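Über uns

Hallo und schön, dass du hier gelandet bist! Ich bin Asger Hauksdóttir und habe Etim zusammen mit Wagner Batista gegründet, damals noch in einer Zweizimmerwohnung in Plurnoldale, in der man vor lauter Kabeln kaum zum Kühlschrank kam. Heute sind wir 18 Leute an zwei Orten und machen im Grunde immer noch dasselbe: Wir sammeln Beispiele, aus denen Roboter lernen, wie man im Haushalt mit anpackt.

Was wir den ganzen Tag machen

Löffel wegräumen, zum Beispiel. Handtücher falten, Dosen sortieren, Schubladen aufziehen und wieder zu. Unsere Leute nehmen dafür in jede Hand einen Greifer und erledigen die Aufgabe damit, so gut es eben geht (am ersten Tag geht es meistens gar nicht gut, da darf man ruhig lachen). Die Kameras an den Greifern laufen mit, und aus jedem Durchgang wird eine Episode. Für eine neue Aufgabe nehmen wir uns 1.000 Episoden vor, manchmal werden es mehr, wenn der Kunde noch eine Variante haben möchte.

Am liebsten arbeiten wir in richtigen Wohnungen mit dem, was dort sowieso herumsteht. Ein Lernsystem, das nur eine leere weiße Tischplatte kennt, kommt mit einer gemusterten Decke schnell durcheinander, und Metall, das glänzt und spiegelt, ist noch mal ein Kapitel für sich. Besteck ist deshalb Wagners Lieblingsthema, er kann stundenlang über Löffelstiele reden!

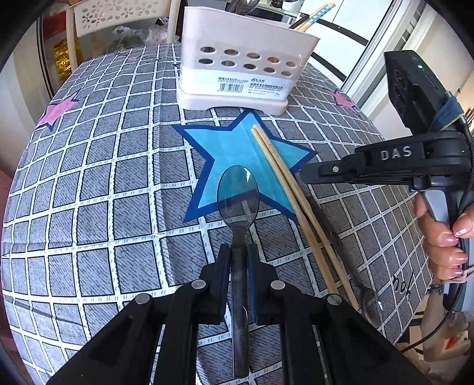
Wo wir sammeln

Angefangen haben wir in Plurnoldale, seit September gibt es auch ein Team in Detville. Inzwischen waren wir in 276 Haushalten zu Gast. Wir kommen zu zweit, bleiben höchstens 4 Stunden und räumen hinterher alles wieder dahin, wo es war. Gesichter, Briefe und Familienfotos machen wir unkenntlich, bevor irgendjemand außerhalb des Teams das Material sieht.

Und was ist Havano?

So heißt unser Programm zum Durchsehen der Aufnahmen. Jede Episode wird darin von einem Menschen angeschaut und beschriftet: Was wurde gegriffen, wo lag es, ist zwischendurch etwas heruntergefallen? Missglückte Griffe werfen wir übrigens nicht weg, die bekommen eine eigene Markierung und gehen mit in die Lieferung. Darüber haben Wagner und ich uns am Anfang ziemlich gestritten. Er hatte recht, das gebe ich hier jetzt mal schriftlich.

Mitmachen

Wir suchen immer Leute mit ruhigen Händen und etwas Geduld, Vorkenntnisse braucht ihr keine. Auch über neue Wohnungen freuen wir uns sehr, gern mit voller Küche. Schreibt uns einfach über das Kontaktformular, ich lese die Nachrichten selbst.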